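Opinion | Machines & Work
5 min read
Search this site Search

Give me the messy shirts

I've been gathering examples for a learning system since September, mostly laundry, and I've come round to an opinion that gets me funny looks at lunch. We throw away far too much of the good stuff!

Our target at Prandholm is 4,000 takes of people handling clothes. You hold a gripper in each hand, you pick up a shirt, you fold it, you put it down, you start again. A decent take is 25 seconds. The rulebook we were handed (it came over from the Flanddale project, where they did boxes) says to bin any take with a fumble in it. Drop a corner, bin it. Pinch two layers when you wanted one, bin it.

I see why. Nobody wants to teach a machine to drop things. But a T-shirt is a horrible object, all sag and no edges, and the most useful thing I do all day is get it wrong and then sort it out. 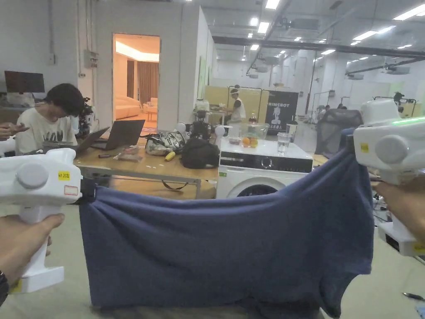 The bit where you've got both top corners and the middle still droops, and you have to decide whether to pull harder or let go and start over – that's the skill. I've done it with my own hands all my life without thinking and I still had to learn it again with grippers. If we only keep the takes where everything went sweetly, the system never sees anyone recover from a mess. Then it meets a mess on its first morning out and just stands there.

We had a small go at this on Worku, our towel set. We kept 600 fumbled takes, tagged them as fumbled, and marked the moment each one came good. It took 13 days of dull tagging and I grumbled through most of it. I'd still do it again tomorrow.

The people at Revthorpe reckon you can fix all this later by simply gathering more. Maybe so, for boxes. For shirts I'd take a smaller pile with the wobbles left in, and I'd pay the person doing the wobbling for every one of them, binned or kept.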